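# Foltgate puts two grippers head to head

The robotics workshop at Foltgate has been a noisy, cheerful place this July. The team there has been trying out two grippers on the same small arm, and the early results are a treat for anyone who likes seeing a simple machine get better at its job.

The first gripper, called Fekete, is the one the workshop has used since it opened. The second, Busuvex, is a newer design from a small firm in Fetley, with a softer spring in the jaw and a slightly longer reach. Both bolt onto the same wrist, so a swap takes a few minutes and a single screwdriver. Each will make 2000 attempts at picking things up and putting them down again, and every attempt is logged, including the clumsy ones!

Reginald Ruiz-Ortega, who runs the tests, wanted the objects to be things you might find in any house. Cubes are the easy end of the list, with flat sides and plenty to hold. Mugs are much more fun. They can be picked up by the rim or by the handle, they roll if they are knocked over, and a shiny inside can confuse the camera badly.

"I could watch it go for a mug all afternoon," he said. "You find yourself leaning to one side, as if that would help." 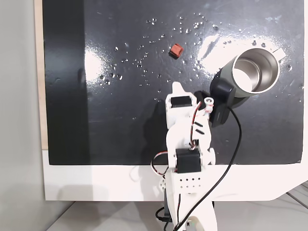
*Photo: Foltgate workshop*

The white arm moves on hobby-sized servo motors, and that is part of the appeal. Parts are cheap to replace and the wiring is easy to get at, so visitors can follow what each joint is doing. The team is also keen to see how the arm copes with awkward surfaces. Droplets and glare on a glossy black top give the camera bright spots that have nothing to do with the object it is after, and Ruiz-Ortega would like the comparison to cover that sort of mess as well as tidy conditions.

So far each gripper has passed the 1000 mark. Fekete is ahead on cubes, where its firmer squeeze pays off. Busuvex has been the better of the two on mugs – on one morning it managed 35 clean lifts in a row, which drew a round of applause from the next room. Neither has got the hang of thin handles yet, and both still close too early when the light changes.

The next job is to move the camera. At the moment it rides on the arm, close to the gripper, and the team wants to know whether a second one fixed above the table would cut down the misses. The controller will stay the same for now, so that any change in the scores can be put down to the new view.

The full logs for both grippers will go up on the workshop's website once the second set of 2000 is finished, along with the drawings for the wrist mount.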